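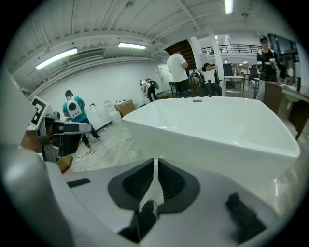

Fengying Guo wrote:
Before anyone gets to taps, you need to decide where the waste goes. Everything else on a freestanding bath follows from that. If the joists run the wrong way under the outlet you will be moving the bath, whatever the drawing says.

Dinesh Bandara wrote:
Agreed, and I should have put some text with the picture. Details below.

The bath is the white freestanding one, a Prerkska, bought through a clearance outlet. Length on the delivery note is 1,532 mm, weight 172 kg including packing. It has been put down in the middle of the room for now and will go upstairs to a first-floor bathroom. The floor up there is softwood joists with chipboard over, span across the short side of the house. No ceiling below has been opened yet.

Questions:
Does the floor want strengthening?
Trap above the floor or below it?
Floor-standing tap or wall-mounted?

There is a small black label on the far rim. I'd like to know how to get it off without marking the finish.

Fahad Kazmi wrote:
What are the joists? Depth, width, centres and clear span. Without those the first question can't be answered.

172 kg with packing is on the heavy side for that length. Is it acrylic, or one of the cast resin ones? The delivery note ought to say.

Dinesh Bandara wrote:
The note gives a model code and nothing on material. I have emailed the seller. Joist sizes to follow when I have a board up.

Babita Maurya wrote:
I would not worry about the floor. People put cast iron baths on first floors for a hundred years and most of those floors are still there. A bath full of water with a person in it is no worse than a few people standing in a group.

Fahad Kazmi wrote:
It is worse in one respect, which is where the load goes. A group of people is spread out and mostly moves off again. A freestanding bath puts the lot through whatever is under the base, and on some models that is four or five small adjustable feet hidden inside the skirt. If two of them land on chipboard between joists, the board will creep. You see it as a gap opening in the silicone at the floor, or as a bath that stops draining properly.

The joists may well be adequate. The board is what I would be looking at.

Babita Maurya wrote:
Then put a sheet of ply over it and be done. I have fitted a good number of these and have never sistered a joist for one.

Fengying Guo wrote:
A sheet of ply over the whole floor raises it against the landing and you end up with a threshold strip. Better to cut the chipboard out back to the joists, fit noggins where the feet will be, and relay with ply of the same thickness. You need the floor up for the waste in any case.

Dinesh, tip the bath (two people at least, blankets down) and find out what it stands on. Measure from the outlet centre to the feet and draw it on a piece of hardboard. The template is then a lot easier to shuffle about the bathroom than the bath is.

Dinesh Bandara wrote:
Template is a good idea. I had been planning to work from the drawing.

Fengying Guo wrote:
Don't. The drawing for mine had the outlet central and the bath had it 5 mm off. That is within tolerance for a moulded product and enough to be a nuisance with a rigid connection through the floor.

Bernice Sarpong wrote:
On the trap. If the skirt comes down to the floor all round, there is no access to anything once the bath is in position. Your choices are:

1. Shallow trap inside the skirt, above floor level, with a flexible connector. Bath has to be lifted to service it.
2. Trap below the floor, reached through the ceiling of the room underneath or a hatch in the boards.
3. A floor-mounted drain kit with the trap built in, where the bath outlet drops into a seal. The Atinga one is of this sort.

I used the third. The outlet tail pushes into a rubber ring and the bath can be lifted off again without undoing anything. It does need the hole in exactly the right place, so Fengying's hardboard is not optional.

Babita Maurya wrote:
Those push-in kits rely on the bath not moving. I have been called to two that had worked out of the ring and were dripping into the void. Option 1 with a decent length of flexible hose for me, every time.

Bernice Sarpong wrote:
Were they fixed down? Mine has a bead of adhesive under the skirt and has not shifted.

Babita Maurya wrote:
One was, one wasn't. The fixed one was on chipboard that had gone soft, so I will give Fahad half a point.

My objection to flexible hose is usually that people leave a belly in it, before someone else says so. It wants a continuous fall to the branch and a clip at mid-length.

Fahad Kazmi wrote:
Corrugated hose also collects hair and soap on every ridge. I would not bury one under a bath that takes two people to lift. Smooth-bore if it has to be flexible at all.

Fengying Guo wrote:
Taps, as it was asked. Floor-standing mixers look well in a showroom and wobble in houses with timber floors. They need a solid noggin directly below and the fixing plate screwed into that, with the finished floor brought up tight round it. If there is a wall within reach of the rim, use the wall. Check the spout projection against the width of the rim, as some of these baths have a wide one and a short spout drips on it.

Dinesh Bandara wrote:
There is a wall on one side. I have a Plultach floor-standing mixer already, bought before the bath, so I would rather use it if it can be made rigid.

Fengying Guo wrote:
It can. Do the noggin while the floor is up and put isolators on both feeds somewhere you can get at them.

Bernice Sarpong wrote:
For the label: warm water and washing-up liquid on a cloth, left on for a while, then lift one corner with a fingernail or a plastic card. No blade. Keep acetone away from it until you know the material, as it will attack acrylic. Photograph the label first in case there is a batch number on it. You will want that if the finish crazes and you have to claim.

Dinesh Bandara wrote:
Label photographed and left where it is for the moment.

Seller has replied, 2021-06-24, with a data sheet for a different model. I have asked again.

Board is up in the bathroom. Joists run across the bath and look sound. There is an old notch for a heating pipe in one of them, near where the outlet would fall.

Fahad Kazmi wrote:
How deep is the notch, and how far from the bearing? A notch in the top near the end of the span is normal. One in the middle third needs dealing with before you put anything over it.

Dinesh Bandara wrote:
Nearer the middle than the end. I will measure it properly and put the figures up.

Babita Maurya wrote:
All right, that one I would sister.

Fahad Kazmi wrote:
Bolted, full length if you can get it in, and hold off drilling for the waste until it is done. Post the joist depth along with the notch.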